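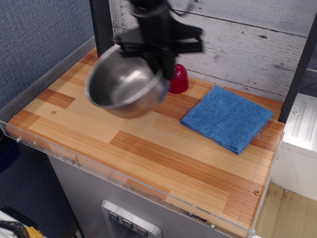 Is Prundside worth a detour, or just somewhere the bus stops?

We land at Noravska in June and have one free day before going on to Plurham. Every guide I open calls Prundside "the old town by the airport that everyone misses" and then shows the same photo of the footbridge. A blog I half trust says you can see it between flights, a 69 minute bus ride each way. I have seven hours and a suitcase. I've been burned by "hidden gem" towns before, so I'd like to hear from people who went and weren't selling a walking tour.

Yasaman Rostami

Nadège Cordier

I went twice, once on a layover and once on purpose, and I'd do only the second again. The 69 minutes is what the timetable says. It doesn't include the wait at the terminal, or the walk up from the bus stop, which is steep and cobbled and miserable with wheels. Take the suitcase to left luggage first and check the closing time yourself, as the airport website and the sign on the door didn't agree when I was there.

As for the town, the upper street is good for an hour. The monastery garden is better, but the gate shuts at noon and reopens when it feels like it. I would skip the "medieval" market hall – the plaque says it was rebuilt in 2000, and it looks it. Lunch at Ponce was fine. The guides rave about it, and I suspect they all copied one another.

With seven hours you'd get three in Prundside at best. If the flight is late, drop it and go straight to Plurham, which has a proper river walk and trains you can rely on.

wheelsup3381

Loved it!! Super cute, great pastries. Bus was no problem for us but we had a rental car for the way back so not sure about evenings.

hillside_ted

I doubt the noon closing is still right. In spring the garden was open until 4 pm, though half of it was roped off. Agree about the cobbles. The number 7 bus drops you at the top gate if you ask the driver, and it isn't on the map at the airport.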